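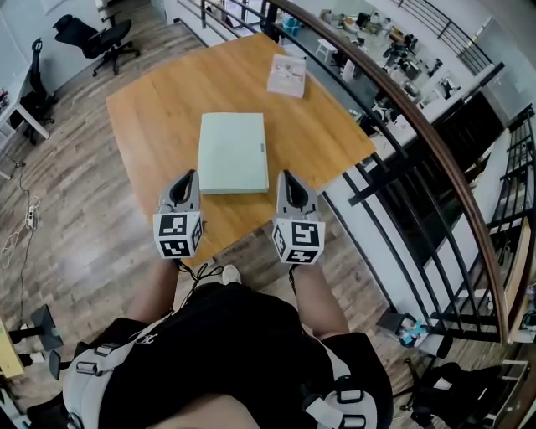 3.2 Setting up the Serbridge kit

I'll say up front that I wanted to like the Serbridge kit, because I've spent far too many evenings building this sort of thing from scratch and I was ready to let somebody else do it. What you get is a matched pair of hand-held grippers, a body harness, the cables, and a license for Edari, the software that turns your hand motions into robot trajectories. The marker cubes are the part I was most curious about. There's a white one with black patterns on each gripper, and Edari uses them to work out where the two tools are relative to each other, so when you hold both out over the table like we do in Figure 1, with a box between them, it has a decent shot at getting the spacing right. The thin cables hang down from the bottoms of the grippers toward your body, and I got used to them faster than I thought I would (the first morning I kept bracing for a snag). The harness goes on over your shirt and closes with plastic buckles. It took me three tries to find a strap length I could live with, and the printed guide was no help at all there!

Figure 1. Two-handed work with the kit at the tabletop station.

We ran the kit for most of May at our Rasonville site. My co-author Laine Šimkus and I split the recording between us, and we ended up with 633 demonstrations, all of them short pick, turn and place jobs on small retail boxes. Edari accepted most of them right away. It threw out 188, nearly all for lost tracking, and when we went back through those the pattern was pretty plain: we'd crossed our wrists, or turned one gripper so far that its cube faced the floor. Laine had fewer rejects than I did and has been very gracious about it.

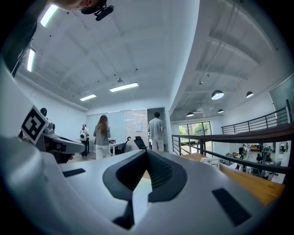
The rejects bothered me less than the waiting. Edari checks a recording only after you upload it, so on a slow afternoon you can do a whole batch with a bad habit and not find out until you've taken the harness off and gone for coffee. I'd happily trade a little accuracy for a beep in the moment. We asked Serbridge about this and they told us a live check is planned, with no month attached.

Price is the other thing people keep asking me. Our kit came to 2,000 dollars with one year of Edari included, and we had a second quote from Sepp for a comparable pair, without software. If you already have your own tracking code and like it, I think the Sepp offer makes more sense. We didn't (ours was held together with old scripts and good intentions), so we went with Serbridge and I'd do it again. We haven't tested either one on soft goods or anything bigger than a box you can lift in one hand, so please don't read the numbers in Section 4 as covering those.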